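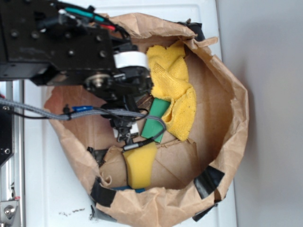
Hayat Fold-Flat Grocery Cart: Four Months of Use

I bought the Hayat cart in April after my old one lost a wheel on the hill behind the Mirnirton library. I walk to the store twice a week, and the trip home is uphill for the last six blocks, so a cart matters more to me than it would to someone who parks in a garage. I paid full price.

What you get

The cart comes in one box with the wheels off. Putting it together means pushing the axle through the frame and snapping on two caps. The instructions are a single sheet of drawings, and the third drawing shows the axle going in from the wrong side. Ignore it and follow the holes in the frame. You don't need tools, though a rubber mallet helps with the caps.

Capacity

Hayat doesn't print a volume on the box, only a weight limit. I can fit two full paper grocery bags standing up, side by side, with room on top for bread. The basket is square at the bottom, and that is the main reason I would buy it again. My last cart narrowed toward the base, so paper bags folded in at the corners and tore by the time I got home. In this one they stand flat and the handles stay up where I can reach them.

Plastic bags and cloth totes work too, but totes slump forward when you stop. A bungee cord across the front fixes it.

Rolling

On smooth sidewalk the cart is quiet. On brick it rattles, and anything in glass should be wrapped. The wheels are solid rubber and have not worn much. Curbs are fine going up backward. Going down, take it slowly – the front foot sits low and will catch.

The handle is a little short. I'm of average height and it works for me, but my neighbor Irfan Abbasi is well over six feet and kicked the axle every few steps when he borrowed it. He uses the Gristance cart now, which has a longer handle and a smaller basket.

Folding and storage

It folds to about the thickness of a suitcase and stands up without leaning on anything. Mine lives between the refrigerator and the wall. The latch was stiff for the first month and is easier now. It has pinched my thumb once.

Problems

The liner that comes with it is thin. Mine split at a seam after 30 trips, and I stopped using it. Hayat sells a heavier one separately, and I haven't tried it. One axle cap also came loose in the rain. I pushed it back on and it has held.

Who should buy it

If you shop with paper bags and live within a mile of the store, it's a good cart. Tall people should try the handle first. The hardware store in Hukivdale keeps one out on the floor, and they'll let you push it up and down the aisle.

Rating: 4 out of 5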